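Jenditz, 2018-08-11 – Le réseau d'épiceries solidaires Famero ouvrira en septembre un troisième point de distribution, rue Presten. Il pourra accueillir 354 foyers, contre 150 sur le site actuel.
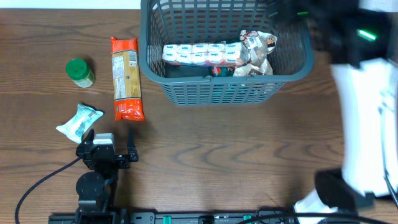

Selon une adhérente, les horaires du soir étaient attendus depuis le mois de mai, faute de quoi beaucoup de salariés renonçaient à leurs courses.

La fondation Siddiqui finance l'aménagement du local – près de 3,000 euros – ainsi que le loyer des 10 premiers mois. Les inscriptions se font sur place, muni d'un justificatif de domicile.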